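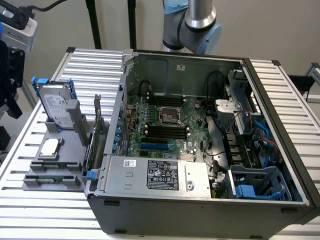
「迷惑電話をほぼなくせます」という言葉を、私は話半分に聞くことにしている。固定電話まわりの機器を長く取り上げていると、同じ文句を何度も聞かされるからだ。番号表示の契約を勧められたときも、録音の警告が流れる電話機が出たときも、売り場の札には似たようなことが書いてあった。それでも実家の電話は昼前になると鳴る。

今回話を聞いたのは、固定電話用の着信判定アダプター「Drivex」を出しているMivbridgeの製品担当者である。電話機と壁のモジュラージャックの間につなぐ小さな箱で、かかってきた番号を登録リストと照らし合わせ、怪しいものは呼び出し音が鳴る前に止める。本体のほかに、リストの更新に月々の利用料がかかる。取材は土曜日の午後、Foremhamにある同社の事務所で行った。広報の同席はなく、質問を事前に出す必要もなかった。その点は先に書いておく。

最初に聞いたのは、なぜ今さら固定電話なのか、ということだった。

「よく言われます。社内でも言われました」と担当者は答えた。「ただ、固定電話を持っている家は、解約しそびれて残っている家と、本当に使っている家に分かれるんです。後者はかなりしっかり使っています。病院の予約も、町内の連絡も、親戚の電話もそこにかかってくる。携帯に替えればいいというのは、替えられる人の意見だと思います」

言い分は分かる。ただ、しっかり使っている人ほど、必要な電話を止められたときの痛手も大きいはずだ。そこを聞くと、少し間があった。

「誤って止めることはあります。ゼロとは言いません。箱にもゼロとは書いていません」

箱を見せてもらった。たしかに書いていない。表に大きく「鳴る前に、止める。」とあり、誤判定についての説明は底面に小さな字で入っていた。書いてあることは書いてある。しかし店頭で箱をひっくり返して底を読む客がどれだけいるのか。そう言うと、担当者は箱を自分でひっくり返して眺め、「字は小さいですね」と認めた。次の版で大きくするのかという質問には、「検討項目には入っています」という返事だった。検討項目という言葉もまた、私は話半分に聞くことにしている。

性能の話に移る。パンフレットには、試験期間中に止めた着信が3764件とある。この数字がどうにも気になっていた。何件のうちの3764件なのかが、どこにも書かれていないのである。

「全着信の件数は公表していません」

なぜか、と重ねて聞いた。

「試験に参加された家によって、着信の数がまるで違うんです。一日中鳴っている家もあれば、週に一度しか鳴らない家もある。割り算した数字を出すと、それが独り歩きします」

割り算をしない数字のほうはもう独り歩きしているのではないか、と私は言った。パンフレットの表紙で、である。担当者は笑ったが、反論はしなかった。では、止めた3764件の中に、本当は受けたかった電話が何件あったのか。これについては「参加者から申告のあったものだけ把握しています」という。申告のなかったものは数に入らない。止められたことに気づかなければ、申告のしようもない。病院が一度かけて出なかったのであきらめた、という電話は、この仕組みでは成功に数えられている可能性がある。

「おっしゃるとおりの穴はあります」と担当者は言った。「止めた着信は本体のランプで知らせますし、履歴を見れば番号が残っています。見ていただければ分かります」

見ていただければ、というのが問題なのだ。履歴を見るには本体のボタンを長く押し、小さな表示窓で番号を一つずつ送っていく。試しに触らせてもらったところ、私は途中で一度、履歴ではなく設定の画面に入ってしまった。戻り方が分からず、結局担当者に戻してもらった。慣れれば難しい操作ではないのだろう。ただ、この製品を買うのは、慣れるまで触ってみようという気のある人ばかりではない。

続いて、登録リストそのものについて聞いた。迷惑電話の番号は誰が決めているのか。

「利用者からの報告と、提携先から受け取る情報を合わせています。報告が一件あっただけでは載りません。複数の家から来て、はじめて候補になります」

提携先はどこか。

「一社だけ申し上げると、Martinelliです。通話データの分析をやっている会社です。ほかは契約上お話しできません」

Martinelliの情報がどう作られているのかも尋ねたが、細かなところは先方に聞いてほしいという答えだった。取材後に問い合わせの文面を送ったものの、原稿を書いている時点で返事は来ていない。返事がないこと自体を悪く取るつもりはないが、どの番号を止めるかを決める根拠の一部が、利用者からも、製品の担当者からも見えにくいところにあるのは確かである。

間違って載せられた側の扱いも聞いた。たとえば小さな工務店が、点検の案内を何軒かに続けてかけたとする。受けた側が営業電話だと思って報告すれば、その店の番号は載ってしまうのではないか。

「載ることはあり得ます。解除の申し立ては受け付けていて、確認できれば5営業日以内に外します」

申し立てには何がいるのか。

「ご自分の番号が載っていることに、まず気づいていただく必要があります」

ここでも同じである。気づいた人だけが救われる。担当者も話しながら同じことを思ったらしく、「この製品、気づいてもらう話ばかりですね」とつぶやいた。

正直な人だという印象は受けた。だからといって評価を甘くするわけにもいかないので、費用のことを細かく聞いた。Drivexは本体を買うだけでは半分しか働かない。リストの更新を止めると、その時点のリストのまま動き続ける。迷惑電話の番号は入れ替わりが早いから、古いリストの効き目は落ちていく。では、どのくらいで落ちるのか。

「解約後6か月で、体感としてはだいぶ変わると思います」

体感というのは測ったものか、と聞くと、測ってはいないという。社内で使っている人の感想だそうだ。月々の料金を取る根拠の中心になる話なのに、測っていない。これはさすがに意外だった。更新にどれほどの価値があるのかを示せなければ、買う側は払い続けてよいかどうかを判断できない。

「そこは宿題だと思っています。言い訳になりますが、解約した方の家の着信を、うちが見続けるわけにはいかないんです。つながりが切れているので」

もっともな事情ではある。しかし、自社で回線を引いて古いリストの機械を並べておくくらいのことはできるだろう。そう言うと、担当者は手元の紙に何か書きつけていた。

設置についても触れておきたい。箱の説明では差し込むだけとなっているが、実際には電源も要る。電話台の裏のコンセントは、たいてい電話機の親機と、ルーターと、誰も抜いてよいか分からない何かで埋まっている。加えて、光回線の電話では、つなぐ場所を間違えるとまったく働かない。壁につないで安心していたら素通りだった、という問い合わせは発売以来いちばん多いそうだ。

「説明書の図を2回描き直しました。それでも来ます」

図を見せてもらうと、たしかに丁寧に描いてあった。ただ、矢印が多い。私が見ても、どの線が前からあるもので、どの線を自分で足すのかをのみ込むのに時間がかかった。色で分けてはどうかと聞くと、説明書は一色刷りなのだという。費用の都合である。月々の料金を取る製品で、説明書の色を惜しむ順番が私にはよく分からない。

停電のときはどうなるのかも気になっていた。止める機能が働かなくなるのはかまわないが、電話そのものが通じなくなっては困る。

「電源が落ちたときは、信号をそのまま通します。そこは設計のいちばん最初に決めました。電話を止める箱が、電話を殺してはいけないので」

この答えだけは迷いがなく、目の前でプラグを抜いて見せてもくれた。つないであった電話機からは発信音が聞こえた。実家の電話でも同じように働くかは、実家の電話で試してみなければ分からないが、少なくとも事務所の机の上では言葉どおりだった。

耳の遠い人への配慮はどうか。Drivexには、登録のない番号に対して「お名前をおっしゃってください」と自動音声で尋ね、その返事を受ける側に聞かせてから鳴らすかどうか選ばせる機能がある。便利そうに聞こえるが、名乗りの録音は短く、音もこもりがちだ。音量を大きくできる電話機を使っている家では、この録音まで大きくなるのだろうか。

「電話機側で増幅していれば、大きくなります。ただ、音質は良くなりません」

聞き取れない名乗りが大きな音で流れるわけだ。聞き取れなければ、多くの人はとりあえず出る。そうなると機能の意味が薄れる。担当者は、名乗りを文字にして表示窓に出す案があると話した。いつ出るのかは言えないという。10文字も入らないような窓にどう収めるのかと聞くと、「窓も変えることになります」と言った。つまり今の本体では使えない。いま買う人は、その機能のために買い直すことになるのかもしれない。

「それは、まだ何も決まっていません」

買うかどうか迷っている読者は、この一言を頭の片隅に置いておいたほうがいいと思う。

最後に、自分の親の家に付けるかと尋ねた。意地の悪い質問だが、この種の取材では必ず聞くことにしている。

「付けています。ただ、判定はいちばん弱い設定です。親が通っている歯医者を、一度止めてしまったので」

店で売られているDrivexの初期設定は、いちばん弱いものではなく、中間である。なぜ親の家と同じ設定で売らないのかと聞くと、弱くすると「買ったのに止まらない」という苦情が増えるのだと説明された。苦情を減らすための初期設定と、暮らしの中で困らない設定が違うのなら、それは箱の表に書いてよいことではないだろうか。担当者は「持ち帰ります」と言った。

取材機を一台借りてきた。設定はいちばん弱いものに変え、実家の電話台の裏に手を入れて、ルーターの横の口をひとつ空けたところである。抜いたプラグが何につながっていたのかは、今のところ分かっていない。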